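Lip strike (robotics)

A lip strike is a contact fault in robotic shelf stocking. It occurs when the gripper of a manipulator, moving toward or away from a low shelf, meets the front edge of that shelf and the controller fails to register the contact as a collision. The arm continues to drive toward its commanded position, and load builds in the wrist and fingers until a joint limit trips, a finger slips over or under the edge, or the shelf shifts on its supports. The term is used mainly for glass-door beverage refrigerators, where the shelves have a narrow raised front edge and hold removable can trays.

The fault became known through a series of events during the Flenach stocking trial, in which arms supplied by Ó Gríofa were used to fill and clear open coolers at a test site in Stestham. The trial was suspended in April and resumed under changed operating rules on 31st August.

Contents
Background
Mechanism
Stestham events
Investigation
Corrective measures
Later use
See also

Background

Can coolers are commonly fitted with gravity or push-type trays that run from front to back, one can wide, with a low base and a wall on each side. A can is loaded from the front and guided by the walls. For a human stocker the front edge of the shelf is a minor obstacle, and most people rest a hand on it while loading. For an arm, the edge is a rigid body lying directly across the approach path. The clearance available depends on the shelf spacing, the height of the can, the thickness of the fingers and the angle of the wrist.

Upper shelves are normally approached from the front with the wrist close to level. The lowest shelf is harder to reach. Many arms used in stocking have a shoulder well above the bottom of the cabinet, so the forearm must come down and inward while the wrist turns back to keep the fingers flat. In this posture the fingers are often lower than the tray base during part of the approach, and must be raised before they move in.

Flat two-fingered grippers are preferred for this work because they fit between the side walls of neighboring trays. They are stiff when loaded in the plane of the fingers and flexible across it. A force applied upward or downward at the tip therefore bends the finger before it appears clearly at the wrist, a property that proved central to the fault.

Mechanism

A lip strike has three parts: a height error, an undetected contact, and continued motion.

The height error may come from several sources. The most common is a shelf map recorded with the cooler in one position and used after the cooler has been moved or leveled. Wire shelves also sag under load and recover when cleared, so a map taken with full trays does not match an empty shelf. Reflections from the glass door and from metal surfaces below the cabinet can disturb depth sensing near the bottom shelf. Strip lighting mounted along the door adds to the problem when the door is held open at an angle that directs the light toward the camera.

The contact goes undetected when the measured force stays under the collision threshold. Stocking programs usually raise this threshold on approach, as fingers are expected to brush tray walls and adjacent cans. With a flexible finger the force rises slowly, and the controller may treat it as friction. On the Ó Gríofa arm the threshold could be set as high as 46 newtons, and the setting applied equally in all directions.

Continued motion then stores energy in the finger and wrist. If the finger is above the edge it may ride inward and strike the tray. If it is below, it is trapped, and a later command to lift will load the shelf from underneath. The trapped case is regarded as the more serious of the two, as a wire shelf resting on clips can be lifted off its supports together with its contents.

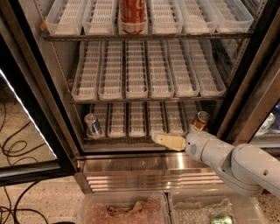

A two-fingered gripper at the front lip of the lowest shelf of an open beverage refrigerator. The lip lies just beneath the row of can trays.

A lip strike is distinguished from a tray strike, in which the finger meets the end of a side wall, and from a can strike, in which it meets the product. Both of these move or deform a light object and are generally visible in the camera record. In a lip strike nothing may move for several seconds.

Stestham events

The Flenach trial compared two stocking programs on identical coolers. Each cycle consisted of taking cans from open bins in front of the cabinet, placing them in assigned trays, and returning them to the bins. The cabinet door remained open throughout a cycle and operators worked within reach of the arm.

The first recorded event was a protective stop during the return stroke from a bottom tray. The arm reported excess torque at the fifth joint. The operator found a finger below the shelf edge, released the brakes and backed the arm out by hand. The stop was logged as a planning error and the cycle was repeated. Similar stops followed over the next weeks and were closed in the same way. Most took place at the outer trays, where the forearm had the least room to turn beside the cabinet wall.

The event that ended the first phase of the trial took place during clearing. A finger became trapped beneath the lip and the program issued a lift of 40 millimeters, the normal clearance move before withdrawal. The right side of the shelf came off its front clip. Several trays slid forward and two full cans fell, one of which split on the floor. An operator who had reached in to catch the shelf was struck on the hand by a tray. The injury was a bruise and needed no treatment beyond first aid, but it met the site's definition of a reportable event, and both coolers were taken out of service the same day.

Investigation

The inquiry was carried out jointly by Flenach and Ó Gríofa, with force testing by the Zakinov laboratory. It reviewed 295 hours of joint data and camera recordings from the first phase. Using the joint data alone, reviewers identified 17 lip strikes, of which fewer than half had produced a stop. In the others the finger had slipped free and the cycle had been recorded as normal.

Zakinov mounted a production gripper on a fixed load cell and pressed the fingertips against a sample shelf edge. The tests showed that the force estimate calculated from motor current lagged behind the true force and was low at all slow approach speeds. The error was greatest with the wrist turned back, the posture used at the bottom shelf. Lowering the collision threshold corrected the delay but caused frequent false stops when cans were pushed into trays.

The report listed the direct cause as a height error in the shelf map following a cooler move. It named three contributing causes. The collision threshold did not vary with direction. The clearance lift was commanded without checking that the space above the fingers was open. Earlier stops had been cleared by hand with no inspection of the shelf or the map.

The report also criticized the position of the operators. The risk assessment had treated the bottom shelf as the least hazardous level, on the grounds that a can dropped from it would fall only a short distance. It had not considered the shelf itself as a moving load.

Corrective measures

The measures adopted before the second phase were as follows.

Direction-dependent threshold. Vertical force at the fingertips is given a lower limit than force along the tray. The limit applies from the moment the gripper enters the zone in front of the shelf until it has left.

Edge probe. Before the first cycle after any change to the cooler, the arm touches the front edge of each shelf at both ends at low speed. The program compares the two heights with the stored map and refuses to start if they differ by more than the permitted amount.

Withdrawal before lift. On any stop at a shelf, the arm retraces its last recorded path outward and does not lift until the fingers are clear of the edge. If the retrace itself meets resistance, the arm holds position and waits for an operator.

Shelf retention. Front clips were replaced with a locking type. This measure was opposed at first by the trial's retail partner, which required shelves to be removable without tools. A thumb-operated lock was accepted.

Stop handling. A stop within the shelf zone may no longer be cleared from the control panel alone. The operator checks the clips and trays and repeats the edge probe.

No change was made to the gripper. A softer fingertip was tested and rejected after it caught on tray walls.

Later use

Lip strikes continued to occur in the second phase at a reduced rate, all of them detected and none involving shelf movement. The remaining cases were attributed mainly to shelf sag during long clearing runs, which the edge probe does not address because it is performed only at the start. Flenach has since used a correction based on the number of filled trays. Ó Gríofa made the direction-dependent threshold a standard setting on its stocking arms, although it can be disabled by integrators.

The term has been extended informally to similar faults at oven racks, drawer fronts and library shelving. Some authors object to this use where the edge is fixed, because the hazard of lifting the shelf is then absent, and prefer the general term undetected edge contact.

See also
Collision detection (robotics)
Force control
Planogram
Protective stop
Shelf stocking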